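27 Oct 2020 - charger bench, bay 4

Picking up from Chaminda's handover. Dollura wallbox still dropping out of the charge session on the long cable, fine on the short one. Same car both times (the Hamau hatch, small battery, slow onboard charger). So not the car. Probably.

- Swapped the contactor. No change.
- Swapped the control board for the one out of Kumarasinghe's unit. No change, and now I owe him a board.
- Pilot signal on the scope at the plug end: edges rounded off on the long cable, clean on the short. Should have looked at this first.

Pranab thinks it's the capacitance of the long cable plus the filter cap on the board. Makes sense to me. Filter is bigger than the drawing says, someone changed it in July and didnt update the sheet. Shahnaz checking the change log, not hopeful.

Put the car on the short cable and left it. Session ran 454 minutes to full, no dropouts, no error codes. Slow as anything, but thats the car. Rafsan wants the plug-in hybrid tried next on the same box, says they draw so little at the end of charge that the box might decide they've gone away. Worth a look. Need to borrow his, he needs it back before five.

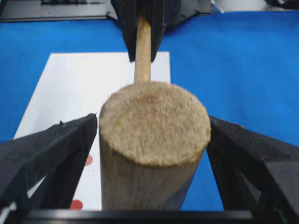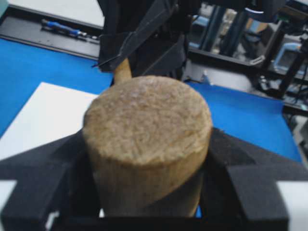
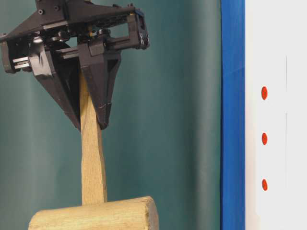
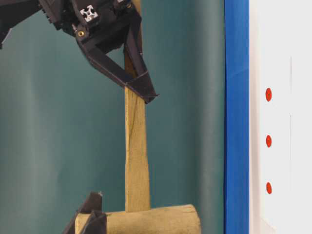 Wooden mallet in the gripper, four views.

Connector life test: stopped at 600 cycles, target is 2,000. Latch on sample B getting sticky, sample A fine. Not greasing it, the spec says dry. Lizelle to measure the latch spring before we restart. Do NOT restart just because the counter is sitting there blinking (Pranab).

Pin temps during the overnight run look OK, but the logger clock is wrong again so lining them up with the current trace is guesswork. Reset it by hand. Someone please find the battery for it.

Firmware: Ustutent build on the second wallbox boots, talks to the meter, then forgets its current limit after a power cut and comes back up on the default. That's a fail as far as I'm concerned. Repeated it with the breaker off for longer, same result. Limit is written to the menu but not saved?? Mailed them the log, asked for a fix and not a workaround in the manual.

Still to do
- fit the drawing-value cap, rerun long cable
- scope shots into the shared folder, with lables this time
- return board to Kumarasinghe
- hybrid on the Dollura, both cables, start from near full
- Lizelle: spring numbers for A and B
- order another long cable, the jacket on this one is scuffed near the plug

Bay 4 breaker left OFF. Tag is on it.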